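So the Pruvetti play kitchen set. The page promises it will "teach kids to put things away". I've bought enough toys to have my doubts.

1,306 reviews on the Kellard site, and the ones I read all talk about the colour. Fair enough, it's a nice colour. Does anyone's kid tidy up after it, though?

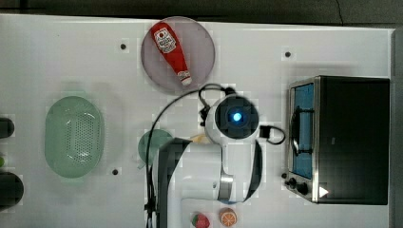
Do you need a colander in a pretend kitchen?
Probably more than you need the ketchup. A colander holds the loose food at pack-up time, and a sauce bottle just rolls under the couch.

My other gripe is the "everything has its home" card in the box. Ketchup goes on the plate, apparently. Whose house is that? Ours lives in the fridge door, like a normal bottle.

Also the card has 3 steps and the last one is "admire your kitchen". Mate.

I'll give them the green. Mug and colander look like they belong together, and the food is easy to tell from the dishes. Whether a four-year-old cares is another matter.
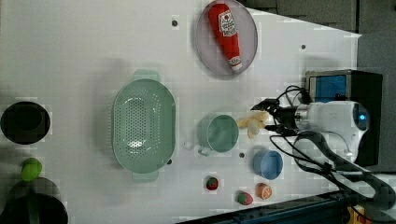
Plillbridge reckons I'm being harsh, and that their two sort the fruit into the colander every night before tea without being asked.

Every night? I'd want to see that in June, when the novelty's gone and it's dark by five.

Anyway, I'm keeping the set and binning the card. An old ice cream tub will do for the small bits.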